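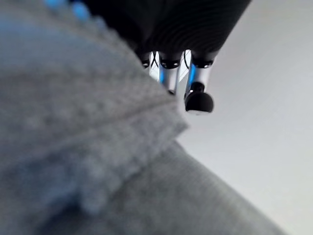 How to fold a heavy sweater so it stays folded

By Lucinda Doucet

There is a lot of bad advice about folding knitwear, and most of it comes with a product attached. I have bought the plastic folding board. I have bought the dividers. I once paid for a set of fabric drawer boxes from Grurner that collapsed the first time I put anything heavier than a T-shirt in them. My sweaters still fit in the same two drawers, folded by hand on a table, and the board went to the thrift store.

So this is a how-to with very little in it to buy. It covers thick, textured sweaters, the kind with a bumpy or looped surface, because those are the ones people complain about. Thin knits will put up with nearly anything.

What you need

A flat surface bigger than the sweater with its sleeves out. A dining table is best. A bed works, though you'll fight the mattress a little. The floor is fine if you have the knees for it.

Good light.

A sweater comb or a small pair of scissors if you mean to deal with pills and loose ends first.

I have seen lists that add tissue paper, cedar blocks, lavender bags, acid-free board and a steamer. Tissue paper has one good use and I'll get to it. The rest you can skip for everyday storage.

Before you fold

Check that the sweater is clean and dry all the way through. The ribbing at the cuffs and hem is the last part to dry on anything thick, and it can feel dry on the outside while the inside is still holding water. Pinch the cuff between two fingers and wait a few seconds. If it feels cool, leave it out overnight.

Run a hand over the surface. Looped and nubby knits catch on rings, watch straps and the rough edges of cheap drawers. If you find a pulled loop, don't cut it. Turn the sweater inside out, put a crochet hook or a blunt needle through from the wrong side and draw the loop back in. Cutting it gives you a hole by spring.

Take your own rings off while you're at it.

The basic fold

1. Lay the sweater face down, with the sleeves straight out. Smooth from the middle toward the sides with flat hands. Don't tug at the hem to make it square. A heavy knit will stretch for you very politely and then stay that way.

2. Bring one sleeve straight across the back, so the cuff lands near the opposite shoulder seam. If the sleeve is long, turn it down at the elbow so it runs toward the hem. Keep it flat. A twist here turns into the lump you'll be annoyed by later.

3. Do the same with the other sleeve. The two will overlap across the upper back, and that is where the bulk collects. Stagger them by an inch or two so that you don't stack one cuff exactly on the other.

4. Fold each side in toward the center, in line with the edge of the neckline. On a very thick sweater, stop short and leave the sides where they are. You'll have a wider bundle with fewer layers, and it will sit better.

5. Bring the hem up to the shoulders, once. Turn the bundle over so the front faces up.

That's one fold across the body. Plenty of tutorials ask for thirds, and for a thin merino I'd agree. With anything chunky, thirds give you a block with a spring in it. You press it down, it rises, and the drawer doesn't close.

The fold itself should be round

This is where I part ways with the tidy-drawer people. They like a sharp edge you can run a fingernail along. A thick knit shouldn't have one. The fold should look like a soft roll, with the loops standing up a bit along it, and if you've flattened it into a crease you've pressed too hard. Leave it like that for a few months under a pile of other sweaters and you get a line across the chest that takes steam to shift.

If you're putting a sweater away for a whole season, this is the moment for tissue paper. Crumple a sheet loosely into a sausage and lay it inside the fold before you bring the hem up. It costs almost nothing. I resisted it for years on the grounds that it was fussy, and I was wrong about that.

Thick and smooth sections in the same sweater

Some sweaters have a bulky textured body with a flatter, tighter knit at the hem or in a side panel. These fold badly by the usual method, because the smooth part slides and the bumpy part grips. Put the smooth section on the outside of the bundle where you can. It gives you something to take hold of, and it drags less against whatever is stacked next to it.

Does rolling work?

Sometimes. Rolling is good for a suitcase and for thin sweaters in a deep drawer. For heavy ones, I don't believe the claims. Leilani Dvorak, my sister-in-law and a committed roller, swears she gets twice as many in. We tried it with her drawer and my sweaters one February afternoon, and the rolled ones took up more room than the folded ones and came undone as soon as we pulled out the one in the middle. She still rolls.

And vacuum bags?

I'd keep them for comforters. A bag squeezes every loop flat and holds it there. My neighbor Daichi Oshima stored a good cardigan in one for a winter abroad, and the texture has never quite come back on one side. Maybe it was the bag, maybe it was the three boxes of books on top of it. I wouldn't risk it with anything I liked.

Stacking and drawers

Heaviest at the bottom, obviously. Three or four thick sweaters to a stack is plenty. After that the bottom one is doing too much work and you'll never wear it anyway, as getting at it means wrecking the pile.

Standing folded sweaters on edge, like files, looks wonderful in photographs. It works in a drawer that is completely full. Take two out and the rest slump over. If you want to try it, use one more fold than I've given above, accept the extra bulk, and wedge something at the end. A shoe box lid does as well as the Batell dividers I was talked into.

Open shelves are fine provided you turn the rounded fold toward you. The loose edges go to the back. You can then pull one sweater out with a flat hand under it and another on top of the stack – slower than yanking, but the pile survives.

Don't hang them. I know about the trick where you fold the sweater over the hanger with the sleeves through the middle. It's kinder than hanging by the shoulders, and it still leaves a bend across the body of a heavy knit. It also eats closet space.

If it keeps coming undone

Check the sleeves first. Nine times out of ten the trouble is a twisted sleeve in step 2, and no amount of patting the outside will fix it. Open the whole thing up and start again.

If the bundle is lopsided, you probably folded the sides to different widths. On dark or gray knits the side seams are hard to see, so find them with your fingers before you start.

If it simply won't lie down, it may be too thick for the drawer you have. Put it on a shelf, or over the back of a chair until April, where mine usually ends up.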